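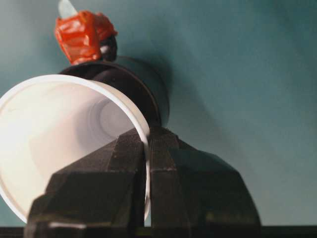
Ifor Hopkin has been making tea for other people for 40 years and he still gets up from his chair when he talks about it. He did it three times in the first ten minutes of our conversation, once to fetch a tin, once to show me how his mother held a kettle, and once, I think, out of sheer excitement about the word "stewed".

I had gone to see him about the tea room at Pesen, the walled garden on the hill road where he has run the kitchen since he came out of the merchant navy. I wanted to know how a place with no website, one oven and a car park full of puddles manages to be full every weekday in April. What I got was a long and lovely morning about leaves, water, cake and his late business partner, a Mr Edwards, whose first name he never used and I never found out.

"We started with an urn," he says. "One urn, and Edwards had bought it off a chapel that was closing. It had a tap that dripped. You learned to stand to the left of it. Everybody who worked here in the early days has a brown mark on the right shoe, I'd know them anywhere."

The urn went years ago. Now every table gets a pot, made when it's asked for, and Ifor will not be moved on this. He warms the pot, throws that water away, puts the leaves in and pours from a kettle that has only that second come off the boil. Black teas get four minutes. Green teas get water that has sat for a bit with the lid up, and two minutes, and then he wants the leaves out.

"People say they don't like green tea," he says, leaning right over the table at me. "They've never had it! They've had it boiled to death. It's like saying you don't like cabbage because of what they gave you at school."

He made me some then and there, and I have to report that he's right. It was sweet, almost like peas, and I drank three cups of it while he looked on with his arms folded.

Learning the trade

He didn't grow up wanting to do any of this. His father was a slate man and his mother took in sewing, and tea at home was black, strong and on the go from six in the morning. He was 17 when he first went to sea, and it was a ship's cook who changed things for him, a man from the Genoa side called Dumetti, who hated English tea with a passion and set about improving it.

"Dumetti was a coffee man, see, so he measured everything. He couldn't believe we just threw it in. He had a spoon he wouldn't let anybody else touch, and he'd write down the times on the wall of the galley in pencil. This one too long, this one too weak. I used to think he was cracked. Then one morning I had a cup of his on deck, coming up to Colombo, and I thought, well, that's a different drink."

He came home with a notebook full of Dumetti's times, and the notebook is still in the kitchen at Pesen, in a freezer bag. He let me turn the pages. Half of it is in Italian, which he doesn't read, and some of it is a running score from a card game.

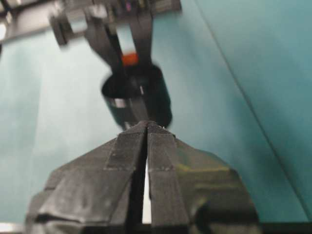

Nest and the cakes

The other half of the business is Nest Gwilliam, who came in for a summer when she was 21 and has been doing the baking ever since. She was on the second batch of scones when I was taken through to meet her, and she carried on with them while we talked, which made for a floury recording.

"He'll tell you it's the tea they come for," she says. "You ask them in the queue."

I did ask them in the queue, as it happens. Two said the tea, five said the bara brith, and one man said he'd come about the hedge.

The bara brith deserves every bit of its fame. Nest soaks the fruit overnight in whatever is left in the pots at closing time, so no two loaves are quite the same. On Monday it had been mostly Assam and the slice I had was dark and almost treacly. She says the best she ever made was after a coach party who all ordered lapsang and didn't care for it. "Smoky. Gorgeous. I've been trying to get a coach party to do it again."

I asked her for the recipe and she gave it to me without any fuss, so for those who like to have a go: a pound of mixed fruit, half a pint of cold tea, six ounces of soft brown sugar, an egg, twelve ounces of self-raising flour and a good teaspoon of mixed spice. Fruit, sugar and tea in a bowl the night before. Everything else in the next day, then a lined loaf tin and a low oven until a skewer comes out clean. She leaves it wrapped for two days before she'll cut it, and she butters it right up to the crust.

"Salted butter," Ifor called through from the other room. He had been listening the whole time.

On the matter of cups

There is one subject on which the two of them have never agreed, and that's what to drink out of. Ifor likes a cup that is pale inside so he can judge the colour of the tea, and he likes the rim thin. Nest likes a great thick mug that keeps its heat while she's got her hands in the dough and doesn't mind being knocked off a shelf.

"You drink with your eyes first," he says. "If you pour into a dark mug you might as well pour into a well. How would you know when to stop with the milk?"

"You stop when you've had enough milk," says Nest.
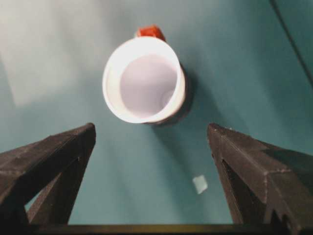 Milk, by the way, goes in second at Pesen, and Ifor is quite relaxed about anyone who wants it first. I'd expected a lecture. He told me his mother put it in first all her life and made the best cup he'd ever had until Colombo, and he wasn't going to start correcting her now. What does upset him is milk in a sealed plastic tub, and he is very fierce about lukewarm pots. He once walked out of a hotel over one, leaving Nest sitting there with a toasted teacake she had no intention of abandoning.

They buy their leaf from a small importer called Brundel, who sends samples up twice a year in brown paper packets. Sampling day sounds like the best day in the calendar. The doors stay shut until noon, all the kettles are on and everyone who works there has a say, including the two students who wash up. Last time they got through 17 packets before lunch and Ifor didn't sleep until Wednesday.

I asked what makes it on to the list. He thought for a long while, longer than for any other question.

"I want to pour the second cup and still be interested," he said. "Plenty of teas have a good first cup in them. It's the second one where you find out. The pot's been sitting, it's cooled off a bit, you've finished your cake and you've stopped paying attention. If it gets your attention back, I'll buy it."

His favourite at the moment is a Darjeeling, a first flush, very light, which he serves without milk unless you insist. Nest's is whatever is in the mug.

He's 58 this summer by Nest's way of counting, which leaves out the years he spent at sea on the grounds that he wasn't here. He has no plans to stop. He wants to plant some camellia behind the south wall and see if he can get a few leaves of his own, enough for one pot, and Nest has already told him which bed he can't have. When I left he was out there with a ball of string, pacing up and down, and she was watching him from the kitchen door with a tray of scones.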